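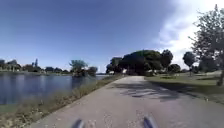

Kemdale Lakeside Users' Group
Minutes of the ordinary meeting held on 2024-01-29 in the upper room, Kemdale Library

Present: the Chair, the Secretary, the Membership Officer, the Angling Representative, the Walking Representative, the Cycling Representative, the Wildlife Recorder. In attendance: one officer from the district council (items 1 to 6 only); one representative of Shenoy, surveying contractor (item 4 only).

Apologies: the Schools Representative; the Vice-Chair.

The meeting opened at 7.05 p.m. The Chair took the items in the order of the agenda except that item 4 was heard before item 3, to release the contractor.

1. Minutes of the previous meeting

The minutes of the October meeting were read. One correction was made. Under item 6, "the outfall shall be inspected" was altered to "the outfall grille shall be inspected". The minutes were then signed.

2. Matters arising

2.1 Outfall grille. The council officer reported that the grille had been inspected and cleared. The lower hinge pin is corroded and a replacement has been ordered. Until it is fitted the grille is held by a temporary clamp.

2.2 Byelaw signs. The wording has been agreed with the council's legal section. The phrase "model craft" now covers both sail and powered craft. The signs have not yet been printed.

2.3 Key register. The register has been brought up to date. One key to the equipment store is not accounted for. The Secretary is to write to former office holders. If the key has not been returned by the next meeting the lock will be changed and the cost charged to general maintenance.

4. Water level and depth survey (taken early)

4.1 The contractor's representative presented the results of the depth survey. Soundings were taken on a grid from a small boat, with the position of each sounding fixed by satellite receiver. After removal of duplicates and readings affected by weed, 611 soundings were accepted. The previous survey used 524. The two sets are on different grids and cannot be compared point by point, so the comparison was made on contoured surfaces.

4.2 Silt has built up mainly at the inlet end, in a fan running out from the mouth of the feeder stream. The greatest increase in silt thickness is 70 cm, at a point just off the mouth. Change in the main basin is within the error of the method and should be treated as nil.

4.3 In reply to the Angling Representative, the contractor said that the level board at the inlet had been read at the start and end of each day and the soundings corrected to the board. The board itself reads 2 cm high against the bench mark on the sluice wall. The correction has been applied in the report but the board has not been moved.

4.4 The Wildlife Recorder asked whether the silt fan was exposed at low level. The contractor said that part of it would be exposed if the water fell below the sill of the sluice, but that it had been covered throughout the survey.

4.5 Discussion followed on whether silt should be removed. The council officer said that removal would need a disposal route, and that laboratory results on the silt would be required before any route could be priced. The contractor had kept samples from the fan in sealed tubs and could forward them to a laboratory. Sampling of the main basin was not proposed.

Agreed: that the samples be sent for analysis; that no decision on removal be taken before the results are received; that the level board be reset to the bench mark and the date of resetting be entered in the level book.

The contractor's representative left the meeting.

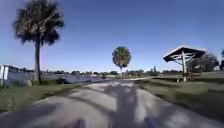
3. Accounts

3.1 The quarterly statement was circulated. Income was in line with the budget. Spending on printing was over budget owing to the second run of the angling permit, the first run having been issued with the wrong closing date.

3.2 The reserve remains above the minimum set in the rules. The Membership Officer asked that permit income and membership income be shown on separate lines in future. Agreed.

5. Blue-green algae

5.1 The Wildlife Recorder presented a note on last summer's bloom. Surface scum was first recorded at the sluice end after a long spell of light wind. Samples were taken by dipping at fixed stations and examined under a microscope. The dominant form was colonial. No toxin test was carried out on the first batch because the bottles supplied were of the wrong type.

5.2 The note recommends a fixed sampling routine: weekly in the warm months, at the same hour, from the same stations, with water temperature and Secchi depth recorded each time. Readings taken at different hours were found to be of little use for comparison, as the colonies rise and sink during the day.

5.3 The Angling Representative said that the warning notices had been left up after the bloom had cleared, and that permit holders had stopped paying attention to them. It was asked that each notice carry the date of the last sample.

5.4 Treatment was considered. Barley straw was discussed. The council officer advised that results elsewhere were mixed and that straw must be in place well before the growing season. The supplier Gromen had quoted for netted bales with floats. The quotation did not include removal of spent straw, and was referred back for that reason. A second quotation, for a floating aerator, was noted and not pursued, there being no power supply at the sluice.

Agreed: that the sampling routine be adopted; that notices carry the sample date; that Gromen be asked for a revised price including collection of spent bales. 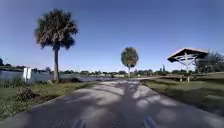 6. Fish stock and close season

6.1 Netting returns were tabled. Roach and perch made up most of the catch. The Angling Representative considered that the returns understated tench, which are poorly sampled by the mesh used.

6.2 A proposal to introduce carp was received from a permit holder. The Wildlife Recorder objected, on the ground that bottom-feeding fish stir up silt and release phosphorus, which would work against item 5. The council officer added that consent would be required in any case. The proposal was not carried.

6.3 The voluntary close season on the lake was confirmed for a further year with no change to the dates.

6.4 Keepnets. The rule as printed permits keepnets "in matches". It was asked whether this included informal matches. The rule is to read "in matches notified to the Secretary in writing".

The council officer left the meeting.

7. Record keeping

7.1 The Secretary reported that level readings, temperature readings and sample results are held in three separate places, one of them a paper notebook. It was proposed to move all of them to Cloltilum, the shared records system already used for permits.

7.2 The Walking Representative asked whether readings could be entered from a telephone at the lake. They can, but the form does not at present reject impossible values. A temperature had been entered during the trial in the column for depth and was accepted. Limits will be set on each field before the form is released.

7.3 The notebook is to be copied in full and kept. Entries that are illegible are to be marked as illegible and not estimated.

Agreed: that Cloltilum be adopted for lake records once field limits are in place; that the paper level book continue alongside it for one full year.

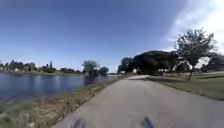
8. Correspondence

8.1 A letter from a resident asked for the sluice to be lowered permanently to reduce damp in gardens. The Secretary is to reply that the sluice setting is fixed by agreement with the council and that the letter has been passed on.

8.2 A request was received for the loan of the Secchi disc for school use. Approved, subject to return before the first sampling date.

8.3 A query on the ownership of the bench mark on the sluice wall was received and referred to the council.

9. Any other business

9.1 The Cycling Representative asked that agenda papers be sent out a full week before each meeting. Noted.

9.2 The Membership Officer reported that the rule on joint membership does not say how many votes a joint membership carries. Wording is to be drafted for the annual meeting.

Actions

Secretary: letters on the store key; reply on the sluice; copying of the notebook; revised keepnet rule.
Wildlife Recorder: station list and sampling sheet; release of silt samples with the contractor.
Angling Representative: revised price from Gromen; dated notices.
Membership Officer: draft wording on joint votes; field limits in Cloltilum.
Council: hinge pin; resetting of the level board; printing of byelaw signs; bench mark query.

The date of the next meeting will be circulated with the draft minutes. The meeting closed at 9.20 p.m.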